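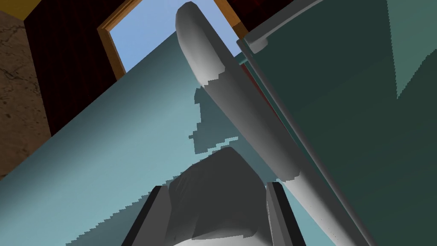

Simulation render: gripper finger and palm.

About Moltbridge

Moltbridge is a contract calibration laboratory in Lutstead. We calibrate pressure gauges, torque wrenches, platinum resistance thermometers and dial indicators for small manufacturers, water utilities and repair shops. The laboratory was set up by Valter Wikström, who still reviews every certificate that carries an out-of-tolerance result.

Facilities

The laboratory occupies 300 square meters on the ground floor of the former Ansari bindery. The floor slab was poured for printing equipment and is isolated from the street side of the building. Dimensional and mass work is done in the inner room, which is held at 20 °C. Pressure and torque work is done in the outer room. Incoming instruments stand overnight in the inner room before dimensional measurements are taken.

Scope of work

Pressure: pneumatic and hydraulic, gauge and absolute, by deadweight tester.
Torque: hand tools and transducers, clockwise and counterclockwise.
Temperature: comparison in stirred baths, with fixed-point checks at the triple point of water.
Length: calipers, micrometers, dial indicators, plain plug gauges.

We don't calibrate electrical instruments, flow meters or gas detectors. Humidity sensors were dropped from the scope when the old chamber was retired, and there is no plan to replace it.

Records

Each instrument is logged in Kirkotico, our job tracking system, when it is unpacked. The log holds the as-found readings, the as-left readings, the reference standards used and the name of the technician. The current register covers 2390 instruments belonging to 78 customers. Certificates are issued as signed PDF files. Paper copies are sent on request.

Turnaround

Standard turnaround is five working days from receipt. Instruments that need adjustment or parts are quoted separately, and no adjustment is made until the quote is accepted. The laboratory closes for the first half of August, when our own reference standards are out for recalibration.

Deliveries

Use the side entrance. The receiving desk is open from 8:00 a.m. to 3:30 p.m. Drain and cap pressure instruments before shipping, and mark any that have been used on oxygen service.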